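November, late, with tea

Finished the Drilham book tonight, all the way to the last footnote, and I am so glad I stuck with it. It's a history of the old Redero dance bands, and for the first hundred pages I thought I'd made a mistake, because the man does love a contract dispute. But then he gets to the winter the horn players started renting the hall over the MacRitchie bakery and running their own nights, and I couldn't put it down. I read through supper and let the soup go cold.

The part that got me was the ledger. They sold 2836 tickets that first season, in a room that held maybe a third of the people who wanted in, and they split the door money evenly, even with the kid who carried the drums. I'd always heard those nights talked about as if they just happened, a lot of sweaty fun and good luck, and here's page after page of somebody adding up the coal bill.

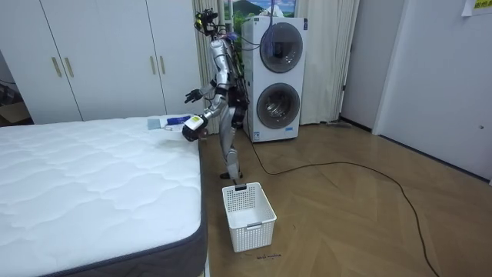

The mattress and the washer-dryer, with the robot in between.

Then of course I had to go and dig out the Fliltamier record, the live one, which I hadn't played in 12 years at least. Side two still has that crackle right before the clarinet comes in - I used to think it was part of the tune! Only 1000 were pressed, the book says, and I've been stacking mine under the phone books like an old placemat. I wiped it down and gave it a proper sleeve.

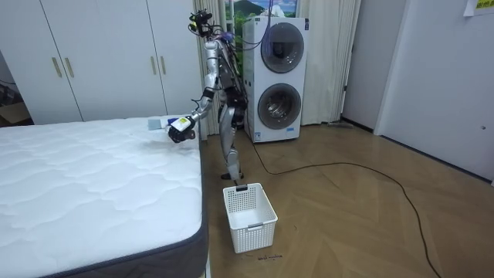

Holding the white thing with the yellow label.

Wrote to Henrike Ackermann to tell her she has to read chapter 13, even if she skips everything else, and to ask if she still has the songbook I lent her. I'd like to try the slow waltz on the piano, though my left hand isn't what it was. More tomorrow.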